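Curb Weight and Brake Fade in a Compact Hatchback
Student project report, Vehicle Dynamics
Delali Sarpong, Mawuli Quartey

1. Aim
The project measured how added load affects front brake temperature in a Kedum hatchback. Curb weight with a full tank was 1062 kg.

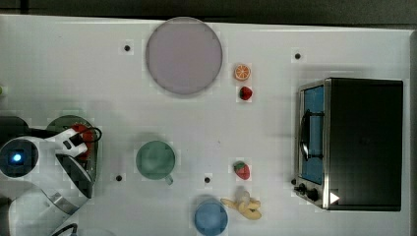
Figure 1. Tabletop with plate, orange half and strawberry, top view.

2. Method
Stops were made on the Carrillo service road in February. Ballast was placed over the rear axle in 3 steps, up to 99 kg. Rotor temperature was read with a contact probe after each set of stops.

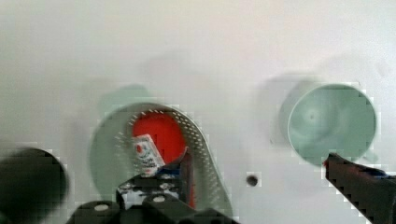

Pad wear was checked with the wheels off. Both front pads were measured at the center and at each end, and the thinner end was logged. The rotors are vented and drilled, with small holes set in rows much like the dark perforations along the rim of the green dish on the left. Dust in the holes was brushed out before each reading.

3. Results
Peak rotor temperature rose with each load step. Pedal travel did not change until the last step, when it grew by about 3 mm. 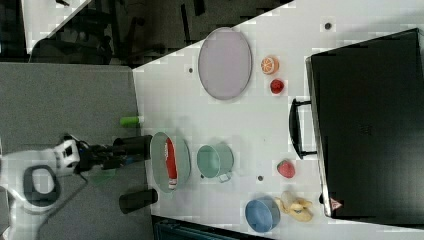 The left rotor ran hotter than the right in all sets. Sarpong found a sticking slide pin on the left caliper, and the pin was greased with Tromholm paste. The last set was then repeated.

4. Limits
The probe was rated to 1000 degrees but responds slowly, so short peaks may be missed.
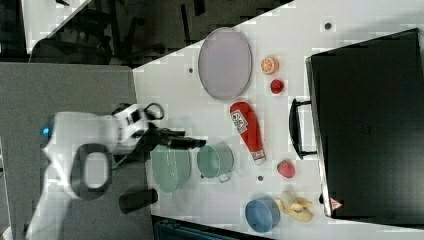 Road grade was not corrected for. Quartey's worksheet lists the raw readings by stop, with the Hevov pads and the stock pads on separate pages.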